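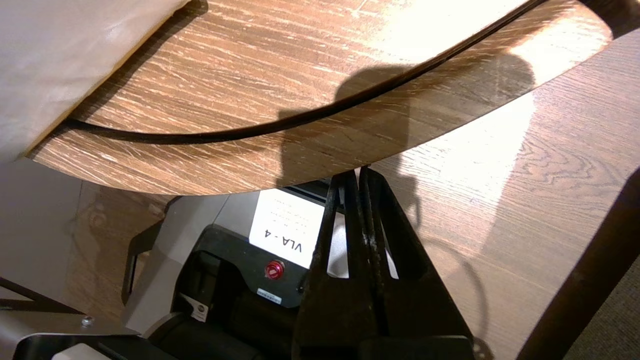 **How often does the gripper need to be zeroed?**
Once at the start of every club session, and again after anyone has changed the fingers.

### 3.2 Zeroing the gripper

Allow ten minutes. Two members work together, one at the arm and one at the laptop.

1. Switch on the arm and wait for the Jallden window to show "Ready".
2. Clear the space in front of the fingers.
3. Choose **Gripper > Open** and let the fingers travel to their full width.
4. Choose **Gripper > Close**, with the speed set to 200.
5. When the fingers stop, press **Set zero**.
6. Open and close once more. The reading should return to 0, give or take 2.
7. Write the reading in the log with your initials.

**Note:** If the window shows error 502, the laptop has lost the arm. Close Jallden, check the network lead at both ends and begin again at step 1.

**Note:** Teams entering the Ninanum round in July must zero with the competition fingers fitted. Practice fingers give a different reading.

**Caution:** Keep hands away from the fingers while a command is running. The member at the laptop says "moving" before each one.

**Caution:** Do not push the fingers together by hand to get a better reading. After 3 failed attempts, switch off and tell Janaka Sultana or Man-lok Choi.

Once the reading is logged, go on to 3.3, Teaching the first position.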